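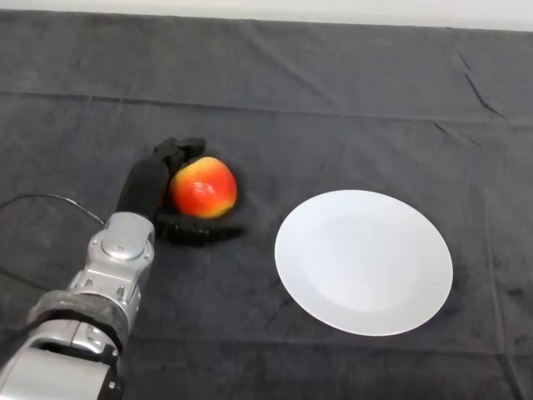 진회색 천을 덮은 체험실 작업대

토요일 오전 11시에 맞춰 Pirnberg 오픈데이에 다녀왔어요! 직물 공방 Wasiria가 작업실을 통째로 열어 주는 날이라 한참 전부터 기다렸거든요.

제일 오래 머문 곳은 2층 체험실이에요. 테이블을 거의 다 덮은 진회색 천이 어찌나 보드라워 보이던지, 벨벳 같은 결에 보송보송한 잔털이 살짝 올라와 있어요. 위쪽은 조금 밝고 앞쪽 모서리로 올수록 색이 깊어지는데, 이 은근한 차이가 정말 예쁩니다. 가로로 길게 남은 희미한 접힌 선도, 오른쪽에 잔잔하게 잡힌 주름도 저는 좋았어요. 빳빳하게 다린 천보다 훨씬 만져 보고 싶어지잖아요.

체험실에서는 천 접는 법도 배웠어요. 결 방향을 손바닥으로 먼저 확인하고, 털이 안쪽으로 가게 반을 접은 다음 심지에 느슨하게 마는 방식이에요. 저는 세 번 만에 겨우 모서리를 맞췄는데 그게 뭐라고 그렇게 뿌듯하던지요 ㅎㅎ

1층 Ovilell 코너에는 색상 견본이 78가지나 걸려 있었어요. 회색만 5가지! 번갈아 쓸어 보다가 시간이 훌쩍 갔네요. 자투리 천은 70cm 단위로 팔고, 저는 Zaki 라인의 짙은 회색으로 두 장 골랐습니다. 쿠션 커버를 만들 생각이에요.

가실 분들은 오전을 추천해요. 점심 지나니 계단까지 줄이 섰어요. 주차장은 건물 뒤편에 있습니다.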